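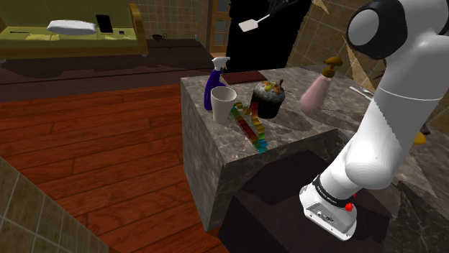

A white robotic arm beside a marble-topped kitchen island, in a computer-rendered scene.

Grasach releases Lalunow 6 with shared clipboard and offline notes

Grasach has released version 6 of Lalunow, its note-taking app for phones, tablets and desktop computers. The update is free to existing customers and can be downloaded from August.

The main addition is a shared clipboard. Text, links and images copied on one device can be pasted on any other device signed in to the same account. Copied items are encrypted before they leave the device and are deleted from the server after nine hours. Users can shorten this period or switch the clipboard off in Settings.

Notes can now be opened and edited without a connection. Changes are saved on the device and sent when it is next online. If the same note has been edited in two places, Lalunow keeps both versions and asks the user which to use.

The release also includes 23 new interface languages, a dark theme for the desktop app and faster search in large notebooks. A full list of changes is in the release notes, along with 269 fixes for faults reported by customers during the past year.

Lalunow 6 was tested before release by Hendasau, a design and visualisation studio, and by the accountancy practice Oláh. Both used the shared clipboard and offline editing in their daily work, and the layout of the clipboard panel was changed following their comments.

Version 5 will receive security updates until the end of next year. Customers who manage Lalunow for a team can delay the update from the admin page.

About Grasach
Grasach makes note-taking and document software for small businesses and home users. It employs around 60 people.

Press enquiries should be sent through the contact form on the Grasach website.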